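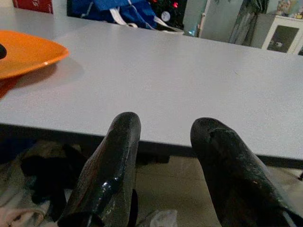 Thread on cut points in small pot stills. Most of this applies to any batch-distilled fruit or grain spirit, but the numbers are from the 800 L still at Stivness, running apple wine for brandy. 1/11

Cuts are the decision points where the distiller stops collecting one fraction and starts another. Foreshots, heads, hearts, tails. The names suggest sharp borders. The vapour composition changes continuously, and the borders are wherever you put them. 2/11

We double distil. The stripping run takes the wine down to low wines with no cuts apart from a small foreshots discard. All the real cutting happens on the spirit run. If your stripping run is fast and a bit rough, the spirit run will cope. If your spirit run is fast and rough, you have made cleaning fluid with a nice label. 3/11

Charge strength matters more than people allow for. Low wines that go in too strong compress the heads and smear them into the hearts. We dilute the charge below 30% ABV before the spirit run. It costs time and energy, and it gives a longer, flatter hearts plateau to work with. 4/11

Heads in fruit spirit: ethyl acetate and acetaldehyde are the two you'll smell. Nail varnish and bruised green apple respectively. The second is awkward when the base is apple, as a trainee will happily call it varietal character. Rub a drop between the palms, let the alcohol flash off, smell again. 5/11

Methanol doesn't come off neatly in the heads, whatever the forums say. In a water and ethanol mix it is spread across the run, and in pectin-rich fruit the level is set mostly by what happened in the fermenter. Control it there: clean fruit, careful use of pectic enzymes, and lab analysis of the finished spirit. Cuts won't rescue a bad ferment. 6/11

Tails cut is the harder one. Parrot reading gets you into the neighbourhood, nose does the rest. Wet cardboard is the usual description. I get damp wool first, then a buttery weight on the tongue, then cardboard. By cardboard you're late. Correct the hydrometer for temperature or don't bother writing the reading down. 7/11

Practical method: as the tails approach, switch to small numbered jars and leave them loosely covered overnight. Dilute samples to 20% and nose them in the morning, from the middle of the run outwards. Blend in until the blend gets worse, then take the last jar back out. Friday's spirit run gets nosed on Saturday for this reason and I have stopped complaining about it. 8/11

Oak changes the answer. For the unaged Namis bottling we cut early, as there is nowhere for the heavier congeners to hide. For spirit going into the 400 L casks we go deeper into the tails. Some of that oily weight reads as body after a couple of years in wood. Cut too clean for cask and you end up with vanilla flavoured water. 9/11

Feints (heads and tails kept back) go into the next spirit charge. Watch for accumulation. Fusel oils and ethyl acetate build up if you recycle the lot indefinitely. The Sostum still is smaller and showed it sooner: by May the hearts had a solvent edge at cut points that had been fine all summer. We dropped the oldest feints, redistilled the remainder separately, and the edge went. 10/11

Log every run: charge volume and strength, heat input, time to first spirit, parrot ABV and vapour temperature at each cut, jar numbers kept. The 2 runs I most wanted to repeat are the 2 with gaps in the sheet. Reflux and still head shape are a separate thread, as is why Lu yeast throws so much ester at low temperature. 11/11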